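Search this site Go
Print this page | E-mail to a friend
Posted October, by Apolline Picard

The Harnildale Laundry Guide
Section 4: Sorting and folding the dark things

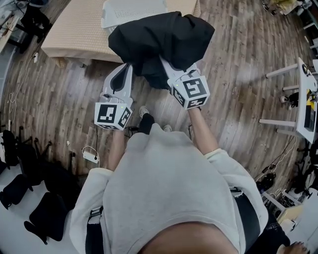
I always leave the darks until last, as they show every bit of fluff and I like to have the pale stuff out of the way first. If you've skipped ahead from Section 3, go back and do your towels. I'll wait!

1. Tip the basket out somewhere soft and low. I use a big padded footstool (a Halano, bought for 30 pounds and worth every penny), but the end of a bed does just as well.

2. Pick out one garment and find its shoulders or its waistband. With black cloth this takes longer than you'd think, so put the big light on.

3. Hold it up by those two points and let it hang. Give it one good shake, away from your face, and turn it the right way out.

Note: I fold T-shirts right side out and jeans inside out. My sister does the opposite and we've stopped discussing it.

4. Lay it face down and smooth it from the middle towards the edges. Fold both sides in, then bring the hem up to the neck.

5. Stack it with the fold facing you, heaviest things at the bottom, and put the finished pile back in the basket.

Caution: clear any chargers and leads off the floor before you start. I once carried a full basket straight over a phone cable on a Sunday evening, and the bruise lasted until the next wash.

Caution: don't put anything away damp. Feel the seams and cuffs, and hang it up again if you're not sure.

If a jumper won't fold neatly, roll it. Plenty of mine live rolled, and the Brindanance drawer dividers on page 69 keep them from wandering about.

Socks have their own section, and they need it.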